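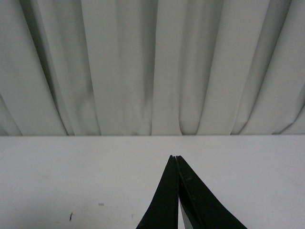
Ticket 3055 – Router verliert nachts die Verbindung, Drucker danach nicht mehr auffindbar
Status: gelöst (vorerst)
Gerät: Wovura Heimrouter, dazu ein Giker Laserdrucker im WLAN
Anbieter: Plivmont

Erster Eintrag

Hallo zusammen, ich schreibe das mal ausführlich auf, weil ich beim letzten Mal gefragt wurde, was ich alles schon probiert habe, und dann mit roten Ohren am Telefon saß. Also: Seit Mai bricht bei mir nachts das Internet weg, meistens kurz nach drei. Morgens ist die Verbindung wieder da, die Lämpchen leuchten alle brav grün, das Handy ist online, der Laptop auch. Nur der Drucker nicht! Der behauptet auf seinem Display steif und fest, er sei verbunden, und der Laptop behauptet genauso fest, es gebe keinen Drucker. Ausschalten, einschalten, dann geht es bis zur nächsten Nacht.

Was ich schon gemacht habe: Router neu gestartet (mehrfach), Drucker neu gestartet (noch mehrfacher), Drucker am Laptop gelöscht und neu eingerichtet, Netzwerkkabel zwischen Dose und Router getauscht. Das alte Kabel hatte eine abgebrochene Nase am Stecker, ich hatte also große Hoffnungen. Hat aber nichts gebracht.

Nachtrag, gleicher Abend

Ich habe jetzt das Ereignisprotokoll im Router gefunden. Das versteckt sich unter System und dann nochmal unter Diagnose, darauf muss man auch erst mal kommen. Um 3:12 Uhr steht da „Verbindung getrennt durch Gegenstelle“, eine Minute später „Verbindung hergestellt“. Und direkt danach „DHCP-Dienst neu gestartet“. Das sieht jede Nacht gleich aus, nur die Minuten wandern ein bisschen. Die Trennung selbst kommt also wohl von Plivmont, so eine Zwangstrennung, damit könnte ich leben, um die Uhrzeit schlafe ich. Aber warum kippt dabei der Drucker um?

Zweiter Eintrag

Danke für die schnelle Antwort! Ich habe die Punkte der Reihe nach abgearbeitet.

Firmware am Router: war veraltet, habe ich aktualisiert. Hat ewig gedauert und zwischendurch waren alle Lampen aus, da wurde mir schon anders. Ergebnis in der Nacht darauf: Trennung um 3:09 Uhr, Drucker weg.

Stromsparmodus am Drucker: abgeschaltet. Jetzt brummt er den ganzen Abend vor sich hin, und morgens war er trotzdem weg. Den Modus habe ich wieder eingeschaltet.

WLAN-Kanal: von automatisch auf 7 gestellt. Das WLAN im Schlafzimmer kommt mir seitdem etwas flotter vor (kann Einbildung sein), am Drucker hat sich nichts geändert.

Dann sollte ich noch die IP-Adresse vergleichen, abends und morgens. Und da wurde es endlich spannend! Abends hatte der Drucker die Endung 243, und auf seiner Statusseite stand das morgens immer noch so. In der Geräteliste vom Router gehörte die 243 morgens aber meinem Tablet. Zwei Geräte, eine Adresse. Kein Wunder, dass der Laptop nichts findet, der klopft ja die ganze Zeit beim Tablet an.
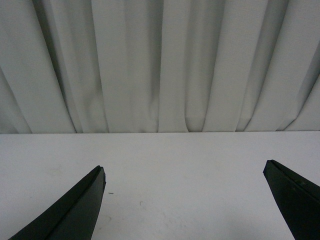
Ich habe dann noch ein bisschen weitergebohrt. Beim Neustart des DHCP-Dienstes vergisst der Router offenbar, welche Adressen er schon verteilt hat, und fängt von vorn an. Handy und Tablet fragen von sich aus nach und bekommen etwas Neues, der Drucker schläft und merkt von alldem nichts. So reime ich es mir jedenfalls zusammen, korrigiert mich bitte, wenn das Quatsch ist.

Dritter Eintrag

Eure Idee mit der festen Adresse habe ich umgesetzt, und ich schreibe den Weg auf, falls jemand mit demselben Modell hier landet:

Im Router unter Heimnetz die Geräteliste öffnen.
Den Drucker anklicken (bei mir hieß er nur „Unbekannt“, ich musste die MAC-Adresse vom Aufkleber abtippen und vergleichen).
Haken setzen bei „Immer dieselbe Adresse zuweisen“.
Eine Adresse außerhalb des automatischen Bereichs eintragen, bei mir mit der Endung 20.
Speichern, Drucker aus, Drucker an.
Am Laptop den alten Drucker löschen und mit der neuen Adresse neu anlegen.

Beim ersten Versuch hat der Router die Einstellung übrigens kommentarlos verworfen. Man muss oben rechts noch einmal auf „Übernehmen“ klicken, Speichern allein reicht nicht – da hätte ich fast in die Tischkante gebissen. Und das WLAN habe ich bei der Gelegenheit gleich umbenannt, das heißt jetzt Inthanon. Großer Fehler, danach durfte ich jedes einzelne Gerät neu anmelden, den Drucker natürlich auch, über seine drei winzigen Pfeiltasten.

Vierter Eintrag

Eine Woche rum. Die Trennung gegen drei kommt weiterhin jede Nacht, der DHCP-Dienst startet auch weiterhin neu, aber der Drucker behält seine Adresse und druckt morgens auf Anhieb. Heute früh noch vor dem ersten Kaffee zwei Seiten, ganz ohne Ausschalten!

Eine Frage hätte ich noch: Lässt sich die Zwangstrennung auf eine andere Uhrzeit legen? Im Menü gibt es ein Feld dafür, das ist bei mir aber ausgegraut. Eilig ist es nicht. Das Ticket könnt ihr von mir aus schließen, ich melde mich, falls der Drucker wieder verschwindet.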